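OK, a few posts about the eviction notices in Wiltden because I keep getting asked and my replies are all over the place.

Short version: 33 households on the old cannery land got letters saying they have to be out so the city can clear the lots. Some of these people have been there since before the cannery shut. They pay water bills! To the city! I've seen the bills.

The letter is one page long. It's in English only. If you've ever been to Wiltden you know how well that works. My neighbor's mom had hers on the fridge for a week thinking it was about trash pickup.

The date on it is 27/10/2015, by the way, and it gives people 60 days. So count that out and see which holidays it lands on.

Kimie Takeda from the tenants' clinic on Pistel Street has been reading these with folks one at a time. She says there's a box on the back for asking for a hearing and you have to mail it in, you can't just call. PLEASE don't just call. A guy I know called three times and thought he was covered.

I asked the housing office what happens to a family that asks for a hearing and doesn't get a date before the deadline. Was told "it varies." Asked what it varies on. Was told to put that in writing. So I did, and I'm still waiting.

People keep bringing up Malano like it's a different thing. It is the same thing. Same kind of letter, last April, 123 people moved out, and those lots are still sitting there with a fence around them. I walk past it on my way to the bus.

And the "relocation offer" back then was a motel out past the Lüthi bridge, with no bus after 6 in the evening. Half the folks from Malano worked nights. You tell me how that was supposed to go.

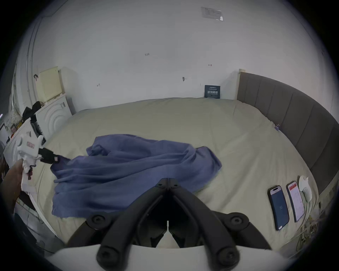
Anyway the council takes comments at the start of the meeting, two minutes each, and you have to sign the sheet by the door before it begins. If you come in late they won't add you, I found that out myself.

You don't have to live in Wiltden to speak. You don't have to be good at it either -- I read mine off my phone and lost my place twice and it still went in the record.

If you got a letter: keep the envelope. The postmark matters, Kimie was really clear on that. Take a picture of both sides, and bring the whole thing to the clinic even if you already filled in the back.

If you can drive people to the clinic or read Portuguese or Tagalog, send me a message. I'm slow at answering but I do read them all -- give me until tonight.

Also whoever is telling people on Pistel that they can sign something and get a check, I'd love to know what company you're with. Folks, don't sign anything on your porch. Ask for a copy and say you'll read it later.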